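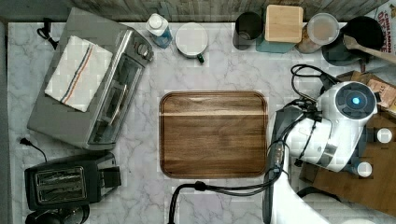
Get the second arm before the bigger building, Gerd Kettler told the planning evening in Navton, and he got a fair few nods for it. His point was that a robot kitchen learns most from having two benches running side by side, and that floor space can wait until there is something to put on it.

The evening was called to settle how Drelladholm spends its equipment money for the coming year, and it ran well over time — in the best way. The project has one arm at work on household kitchen tasks at its Bellstead site, set up at a worktop with a toaster oven, a toaster, a mug, a jar and a wooden tray. It now wants three, and the list agreed on March 4, 2019 shows how it hopes to get there.

First comes a second arm of the same make, so that spare parts and training carry over from one bench to the next. Wendt, the supplier, has offered to hold its price until August and to include 2 days of setup on site. The third arm goes on next year's list, with a deposit to be put aside in the meantime.

There was lively talk about the smaller things, too. Cables, mounting plates, replacement finger pads and a proper emergency stop for each bench all get their own line this time, having been lumped under "sundries" in the last plan. So does crockery! The group has set aside £400 for mugs, pans, storage jars and the like, and would be glad of second-hand kitchen appliances in working order.

One voice from the back asked whether hiring would be cheaper. It would for a short project, came the answer, but Drelladholm wants its benches running all year, and hire charges soon catch up with the purchase price.

The part that got people talking over tea was the open bench. Once the second arm is in, 50 hours of bench time will be kept free for local schools and small firms who want to try out an idea of their own. Bookings will be taken at the Bellstead site as soon as Wendt confirms a delivery date.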